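Capítulo 5
O filme depois do cinema: edições, extras e versões alongadas

Vou começar por uma confissão: aprendi mais sobre cinema com os discos de extras do que em 2 anos de aulas teóricas. Eu era daqueles estudantes que viam o filme à noite e, na manhã seguinte, voltavam ao princípio com o comentário do realizador ligado, caderno no colo, a parar de cinco em cinco minutos. O meu exemplar de Larkitz ainda tem um papelinho dentro da caixa com a lista das cenas que eu queria rever (a da estação, sobretudo!).

Neste capítulo vamos falar do que acontece a um filme quando ele sai das salas e passa a viver numa prateleira. Parece assunto menor, eu sei. Mas pensem um bocadinho: quantos dos filmes de que gostam viram mesmo no cinema? No meu caso são poucos, e isso quer dizer que a minha ideia de muitos deles foi feita em casa, numa versão escolhida por uma editora, com uma capa escolhida por uma editora.

Convém separar desde já duas palavras que se confundem muito. «Edição» é o objeto: a caixa, o disco, o livrinho, os extras. «Versão» é a montagem do filme que lá vem gravada. O mesmo filme pode ter uma única versão e cinco edições, ou então uma edição só com duas versões lá dentro — e é aqui que os alunos costumam baralhar-se nos trabalhos. 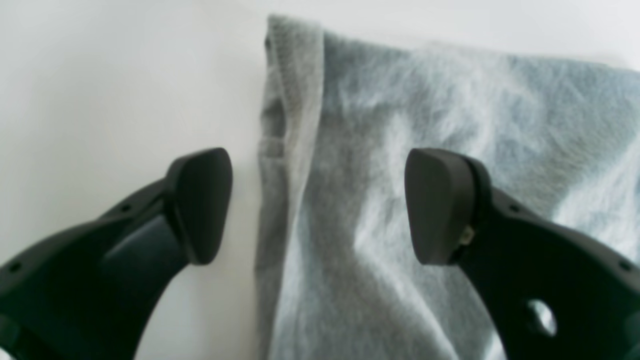
O caso que vamos seguir até ao fim do capítulo é o de Drokia, uma ficção científica de sobrevivência que estreou com 100 minutos e que a editora Eltivwood lançou depois em disco numa versão alongada, com cerca de 238 planos que não estavam na cópia das salas. Quase todos são curtíssimos: um olhar, uma porta que se fecha, alguém a respirar. E, no entanto, o ritmo muda por completo, e a protagonista, que nas salas me parecera fria, ganha uma hesitação de que gosto muito.

A montadora, Mateja Georgiev, conta no comentário áudio que preferia a versão curta. Eu discordo dela, com todo o respeito, e gostava que vocês também tomassem partido depois de lerem a secção 5.2.

Mais à frente olhamos para a coleção Sipos, que reeditou clássicos em caixas metálicas numeradas e que me custou, num certo mês de junho, uma parte vergonhosa do ordenado. Vamos usá-la para falar de capas, de tiragens limitadas e do que leva alguém a comprar pela segunda vez um filme que já tem em casa.

Antes de virarem a página, tirem da estante um filme qualquer em disco, leiam a contracapa até às letras pequenas e anotem a duração que lá vem indicada. Vão precisar dela já na primeira secção.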